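Kolen releases version 4 of Plendance, its planning and control software for two-arm cells

Arnora - Kolen has made version 4 of Plendance available to all license holders. The release changes how the planner handles two arms that share one small work area, and adds a tool for replaying wrist camera images against the planned path.

Earlier versions planned each arm separately and then checked the two paths for collisions. Version 4 plans both arms in a single pass. Each gripper finger is modeled as its own body, so the planner can bring one open gripper close to another that is already holding a part. Grip width and finger angle are read from the controller and passed to the planner at every cycle. 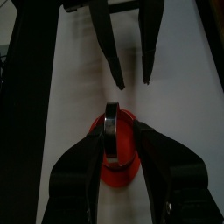
Does the new planner need extra sensors on the arms?

It runs on the joint encoders and wrist cameras already fitted to a supported cell. Force sensing at the wrist is read if present but is optional.

The perception module, Lekota, has been rebuilt for the same release. It now runs as a separate process and can be restarted without stopping the motion controller. Lekota masks the fingers out of each wrist camera image before it looks for parts, using the joint state recorded with that image. Dark fingers against dark work surfaces were the most common cause of false edges in version 3.

Kolen tested the release on 14 cells at its Arnora site. The regression suite holds 191 recorded tasks, most of them pick, hold and transfer sequences. Each task was run with the old and new planners on the same hardware, and the logs are included in the download - in the folder named "compare".

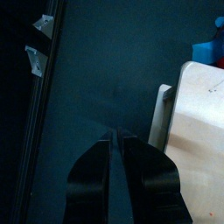
Wrist camera view of an open gripper, with a black rail and two silver brackets at left.

Version 4 reads project files from version 3 directly. Files from version 2 must be converted with the command line tool supplied. Custom finger models need to be exported again, as the format now stores each finger separately.

Version 3 will receive fixes until August. Release notes and the conversion guide are in the Plendance customer area.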